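The housing office in Ponmont has revised its guidance on household storage, effective in October. In an interview at the Gulyás building, the program director said the change responds to 46 requests from tenants of smaller units.

"Residents asked us for shelving they may put up without a permit," the director said. Units with open mesh sides are now allowed in hallways.

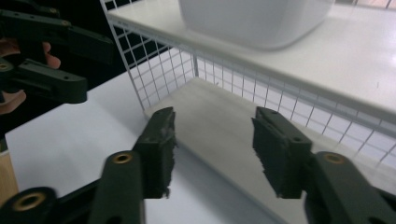
One tenant at Gulyás replied that the hallway rule was welcome but that the deposit, set at 5 percent of monthly rent, remained "hard to justify." The director said the deposit would be reviewed after 2 years.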